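Progress report to the Wiveseck Fund
Gripper comparison, second period
2019-08-08
Prepared by Tamara Sirko

First of all, thank you again for your patience over the spring, when the second gripper was held up and we had so little to tell you. I am very glad to say this report has some real numbers in it!

As you may remember from our proposal, the question is a modest one: which of two grippers copes better with soft, awkwardly shaped things when the only view it gets is from a small camera at the wrist. The Civano has two plain black wedge-shaped fingers. The Holtlow has wider, padded ones, and costs a good deal more. Both go on the same arm and run from the same controller, so that we are comparing fingers and very little else.

We planned 400 grasps for this period and finished 454, most of them with the Civano, which was ready first. Of the full set, 27 had to be thrown out when the wrist camera lost its connection partway through (a worn cable, now replaced). We still need more runs with the Holtlow before I would want to put the two side by side, and I hope you will forgive me for not guessing at the result.
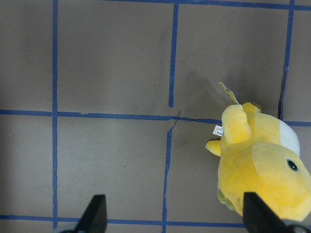 Nicholas Handling Group, Soft Objects Team

The yellow plush toy has been our most useful test object, and also our most trying one. It has a rounded body with flaps and stubby limbs sticking out, and we left its tags on because a fingertip can so easily catch a tag and miss the body. The Civano does nicely when it comes down across the middle of the toy and rather badly when it takes hold of a limb.

Blue tape marks out the grid we use for placing objects, and I should own up that our lines are a bit wobbly. The strips don't quite meet at the center, where there is a crease in the board as well. We record each start position by cell, so it hasn't hurt the counts, but we would like a flatter board and straighter lines before the Holtlow runs begin in earnest.

Spending is within the budget you approved. The one extra was the camera cable, which came out of the line for small parts. We are not asking for any change to the schedule, and the full comparison should reach you in October, along with the grasp logs for both grippers. If anyone from the Fund would like to come by and watch a session before then, please write to me and we will gladly set one up.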